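Senden Introduces Pudeck Two-Level Wire Basket for Shared Kitchens and Break Rooms

Open-mesh organizer adds a removable upper shelf for lidded cups and dry goods

Senden, a supplier of small storage goods for offices and shared kitchens, today announced the Pudeck, a rectangular wire-mesh basket with a flat shelf panel at the upper level and a solid base panel below. The product ships to dealers in July.

The Pudeck is intended for tabletop and counter use in places where several people draw from the same supplies. The upper shelf carries items in daily use. The lower level holds refills, napkins and packets that are restocked less often. Both levels can be checked through the mesh without moving the basket.

"Our dealers reported the same complaint from most break rooms," said Aniela Walczak, product manager at Senden. "Small containers were stored in deep bins, and the ones at the bottom were not used. A second level at a fixed height corrects that, and it takes up no extra table space."

The basket is made of welded steel wire with a powder-coated finish. The shelf panel rests on the wire grid and lifts out without tools. With the panel removed, the basket accepts taller items such as bottles and boxed filters. The open top allows cups to be placed and taken out from above, so the unit can be set against a wall or at the back of a table. 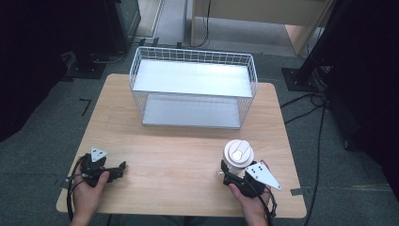
Placement was a main subject of the design work. Senden recommends setting the basket lengthwise near the back edge of the table, with the long side toward the user. This leaves the front of the surface clear for filling, closing and sorting containers before they are put away. On narrow counters the basket may be turned so that the short side faces forward, although access to the rear of the shelf is then reduced.

Lidded cups should be stored upright and in a single layer. Senden does not advise stacking cups on the upper shelf, as a raised tab on a lid can prevent the next cup from sitting level. Cups without lids may be stored upside down on either panel.

The shelf panel is rated for an evenly spread load of 5 kilograms. The wire grid and both panels can be wiped with a damp cloth and mild detergent. Abrasive pads are not recommended on the coated parts.

"We kept the number of parts low on purpose," said Arvo Hämäläinen, who led the mechanical design. "The panel has no clips or hinges. If it is dropped or bent, the customer orders a new panel and keeps the basket."

Replacement panels will be stocked as a separate item. Non-slip feet are included in the carton and may be fitted by the customer on smooth surfaces.

Availability

The Pudeck will be offered in white through Senden dealers and the company's online catalog. The first production run is 900 units, of which 400 are reserved for existing contract customers. Cartons contain one basket, one shelf panel, one base panel, a set of feet and a printed care sheet. Dealer samples may be requested from Dale Kennedy in the Senden sales office.

About Senden

Senden designs and distributes baskets, trays and shelf inserts for offices, schools and shared kitchens.

Media contact: Mélanie Friesen, Senden Communications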